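Home Explore Replies Media Log in

Right, mattress thread. I've been putting this off since June and I'm doing it before lunch, so you lot are coming with me.

1/ Bed stripped, pillows banished to the landing. Ours is one of those quilted white ones with the puffy cloud pattern, lovely to lie on and an absolute magnet for bits. They sit in the dips and on the puffs and laugh at you.

2/ Dustpan and brush first, before any sprays come out. A little hand set is plenty, and I like a pan with a rubber lip because it sits closer to the fabric.
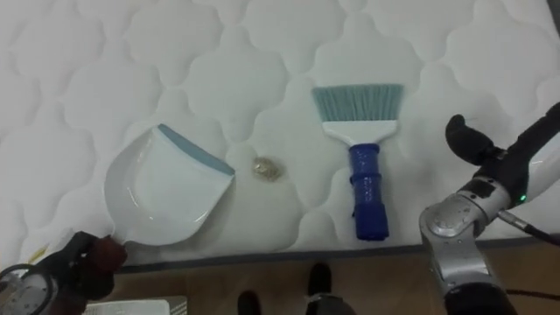
3/ Do you need a special brush for a mattress? Any soft, clean hand brush will do, as long as it hasn't been round the bins or up the garden path. I keep one just for indoors.

4/ Short strokes, head end to foot end, and go along the seams as well as over the top. My friend Natalia Zavala starts at the foot. We've agreed to disagree.

5/ Meanwhile there's the laundry side of things. Our washer is in the bedroom (small flat, don't ask) so clean stuff tends to land on the bed the second it's folded — and then you can't sweep. Basket on the floor, folded cloths kept off the mattress till the end! 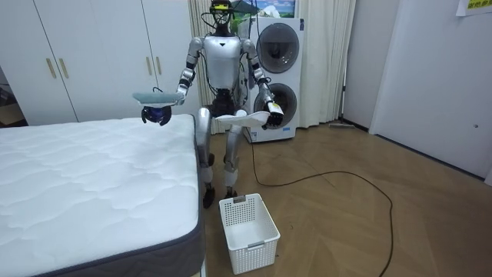
and towels go in one pile, thin cloths in another, otherwise I'm rummaging at 7 in the morning with wet hair. I've tried 2 piles and I've tried one big heap and 2 piles wins every time.

6/ Back to the bed. Bigger bits like scrunched-up wrappers want nudging into the pan on their own. Sweep them along with the fluff and they just roll into the next dip.

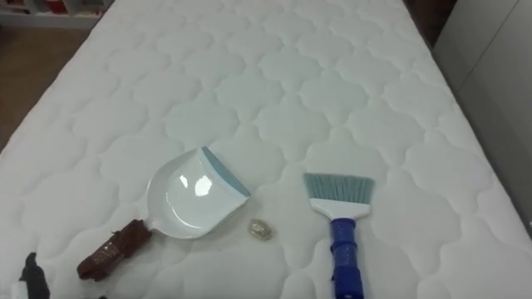

7/ How often should you do it? Once a month suits us, plus any time somebody has had biscuits in bed. Leopoldo Lozano, I'm looking at you.

8/ Then bicarb through a sieve, leave it 48 minutes (I set the timer for 45 and then couldn't find my slippers), hoover it off and open the window. Clean sheet on after that.

9/ Kettle's on. Wardrobe thread next, if I can get the door open.

17 replies 465 likes

Contact Copyright Vodville Back to top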